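Home | Service Status | Open a Ticket | Knowledge Base | Contact

07/05/2025
By the Service Desk, Casinus Monitoring Support

Ticket 266: Protest and road closure alerts delayed for Denov district
Priority: High
Status: Resolved, under observation

Reported issue

The regional field office in Denov reported that security alerts were reaching its staff well after the events they described. During the march on the provincial council building, the notice that police had closed the Brendar bridge arrived 45 minutes after the closure was entered by the duty desk. Two relief convoys had already been sent toward the bridge and had to turn back through the market quarter. No injuries to staff were reported.

The office also stated that an alert on the evening curfew was delivered twice, with different start times.

Initial response

The service desk confirmed the delay from the delivery records. Alerts for all other districts on the same day were sent within the normal limit of 5 minutes. The office was asked to rely on the radio net for urgent movement decisions until further notice, and the duty desk was told to read each new alert aloud on the open channel.
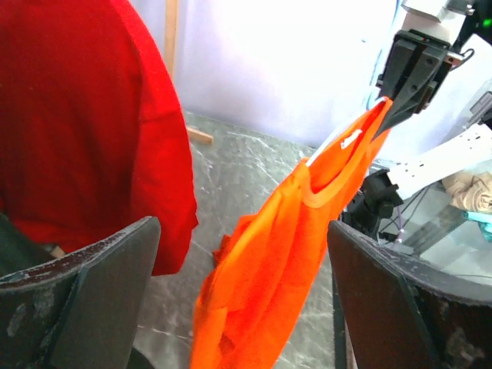 A total of 266 alerts were held in the outgoing queue for Denov when the first check was made. Most were routine updates on fuel supply, checkpoint hours and planned demonstrations. The bridge closure had been marked urgent but was placed behind them in the order in which it was received.

Cause

The Manninen routing module sorts alerts by district code. When the provincial authorities redrew the district boundary in May, the code for Denov was changed in the map tables but was left unchanged in the priority table. The module could not match the two and treated every Denov alert as routine.

The double curfew notice had a separate cause. The authorities issued a first order and then amended it. The amended text was entered as a new alert when it should have replaced the earlier one, and both remained active.

Action taken

1. The priority table was corrected and the module restarted.
2. Expired alerts were removed from the queue. Those still in force were sent again with their original time of entry.
3. The first curfew notice was withdrawn and a correction was sent to all recipients in the district. 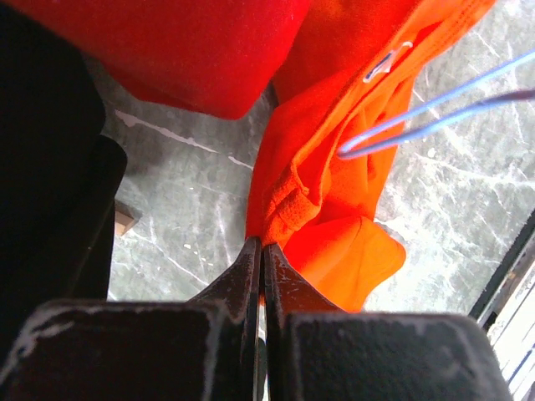 4. Test alerts marked urgent were sent to the Denov office over a period of 60 minutes. Each was received within the normal limit.

Reply from the field office

The office confirmed receipt of the test alerts and of the curfew correction. It asked that boundary changes be announced to field offices before they take effect in the system. This request has been passed to the mapping unit.

Remaining items

The ticket will stay under observation until the next large demonstration in the district has passed. The duty desk is to compare the district codes in both tables after every boundary notice and record the result in this ticket. Offices that share the Brendar road should report any alert that arrives late, quoting the alert number and the time of receipt.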